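Trier les petites affaires sans y passer le mois d'août

Par Hạnh Dương

Il y a chez moi un tiroir qui ne ferme plus depuis 2000 et que toute la famille appelle « provisoire ». Si vous avez le même, prévoyez un après-midi, du thé et un carton plus grand que votre optimisme.

1. Étalez une nappe. Les motifs à carreaux conviennent très bien, ils donnent à l'opération un air de pique-nique.

2. Videz tout dessus, d'un coup. Les petits objets personnels se défendent mieux un par un.

3. Gardez le carton ouvert juste derrière la nappe, à portée de bras. Rabats écartés, sinon vous viserez à côté. 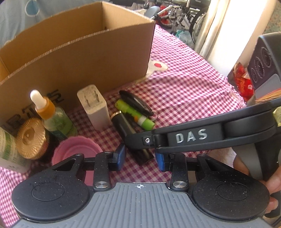 Cahier pratique n° 14, p. 4

4. Prenez chaque chose une seule fois. Elle reste ou elle va au carton. La pile « à voir » est interdite, je connais la mienne, elle a des petits.

5. Regroupez ce qui reste par usage : soins, papeterie, couture. Les pochettes Luvunetti font l'affaire, les vieilles trousses aussi.

6. Fermez le carton, écrivez la date dessus et rangez-le hors de vue. Si vous n'y avez pas touché à la fin du mois suivant, donnez-le sans le rouvrir.

Secouez la nappe dehors avant de la plier.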